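December, evening

The generator stops at nine, so I write fast. Today we were in Erero, the last village before the dry river, and I am tired in a way that sleep will maybe not repair so soon.

We left at five in the morning with the 13 boxes of peanut paste and the two scales. The road was bad after the Chacko turn and the driver had to get down many times to look at the stones. When we arrived the mothers were already sitting under the big tree, and they told us they had been there from before sunrise. Some had walked from the other side of the hills with a child on the back and another one by the hand.

I measured arms until lunch. It is a simple work: you put the paper band on the upper arm, you read the color, you say the color to the person with the notebook. Green, yellow, yellow, red. After some time I noticed that I was saying "red" in a lower voice, as if the mother would not hear it. She hears it. She knew before me.

One girl of perhaps twelve years came alone with her small brother. She had his health card in a plastic bag, folded very carefully, and she answered all the questions about him like an adult. When I asked when she had eaten herself, she looked at the ground and said yesterday. I asked if she goes to school. She said the school is open but the teacher went to town for his salary and he is not back, and also there is no water there now. I wrote it in my notebook, although there is no column for it in our form.

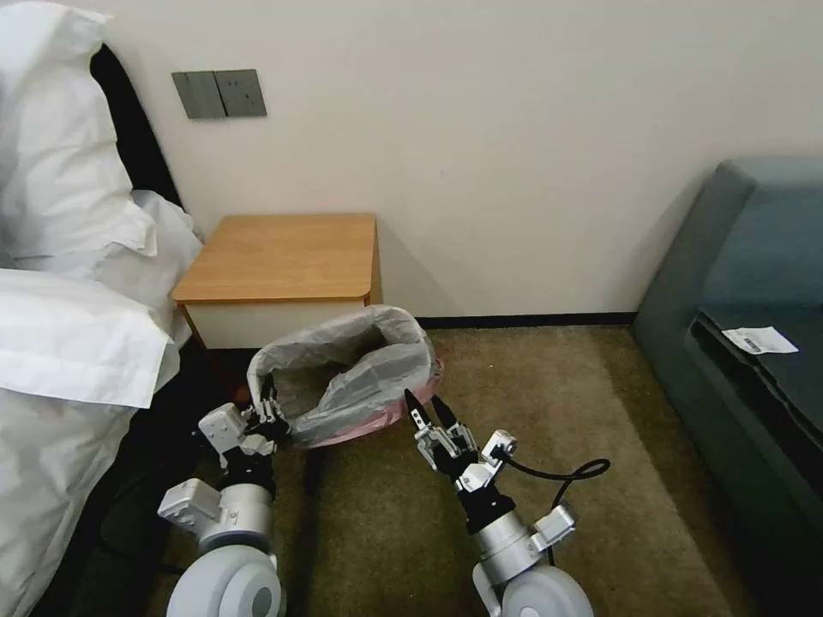

In the afternoon we had the meeting with the elders about the well. They need 2545 dollars for the new pump and the pipe. The district has promised 1000, and the elders say it was promised last year also. I explained that our office can ask for the rest but I can't give my word, and the oldest man said that he has a full house of words. Everybody laughed, me too, but on the way back I did not find it so funny.

What makes me angry is the calculation. To bring water by truck from Vendside costs 2000 dollars for one month, and it is a long time until the rain. For the same money, nearly, they could have the pump and keep it. I have written this already in two reports. In the next one I will put it on the first page – maybe nobody reads until page six.

The small brother got his ration and we wrote a transfer to the clinic at Drovville for him. I don't know if they will go. It is far, and the grandmother must agree, and she was away looking for firewood. I gave the girl one extra packet and told her that it was for her. She put it in the same plastic bag with the card. I think she will give half of it to him.

Mother wrote and asks if I am eating well. I have answered yes. We had rice and beans and I could take a second plate, and I took it.

Things for tomorrow: ask the clinic about the vehicle, buy batteries for the small scale, wash the blue shirt. Also find out the name of the teacher. The light is already going weak, so I stop.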